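Teaching by hand: Murray Charbonneau on demonstration data

Murray Charbonneau runs the teleoperation bench at Wostance, a small automation firm that supplies handling cells to parts warehouses. His job is to show arms what to do, over and over, until there are enough recordings to train on.

The set he is working on now holds 960 demonstrations. Charbonneau would have been content with fewer. "The first 100 tell you whether the task is set up properly," he says. "Everything after that is about covering the positions you forgot."

Wostance began with hand guiding, in which the operator takes hold of the arm and moves it through the task. It is quick to learn, and Charbonneau still uses it for insertion work. The drawback is in the pictures. "Your hands are in the wrist view for most of the recording. The policy learns that a hand comes in from the left before every grasp, and on the day there is no hand."

The firm moved most tasks to leader arms last November. The operator holds a small passive arm and the working arm copies its joint angles. The software, a package called Bekeria, sends commands at 80 hertz and stores camera images at a lower rate. Delay matters more than either figure, according to Charbonneau. At 60 milliseconds his operators work normally. At 100 they begin to stop and wait before closing the gripper, and those pauses end up in the data.

"A pause looks harmless. But the arm is in the same place with the same view, and the recorded action is 'do nothing'. Train on enough of those and it will hover over the part until you switch it off."

He deletes fewer failures than one might expect. A dropped part that is picked up again in the same run is kept and marked as a recovery. A run where the operator gave up is thrown out.

Stacking is the exercise he gives to new operators before they touch a customer's parts. The cubes are plain and the rules are short, but the release is difficult: open too fast, or with slight sideways pressure, and the top cube moves with the finger.
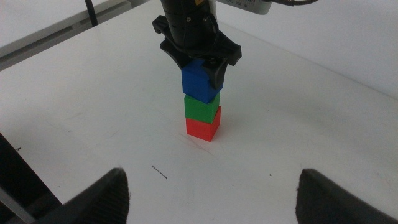 Wrist camera view from one arm, with a second gripper holding the blue cube above the green and red.

Charbonneau asks for the release to be done slowly and straight up. "People look at the cube. I ask them to look at the gap between the finger and the cube."

The next set, for a customer site at Feltthorpe, involves soft bags – a task he has already tried twice by remote control. Without any sense of force at the leader arm, operators squeezed too hard. He plans to go back to hand guiding for the grasp and keep the leader arms for the transfer, with the two parts recorded separately and joined in training.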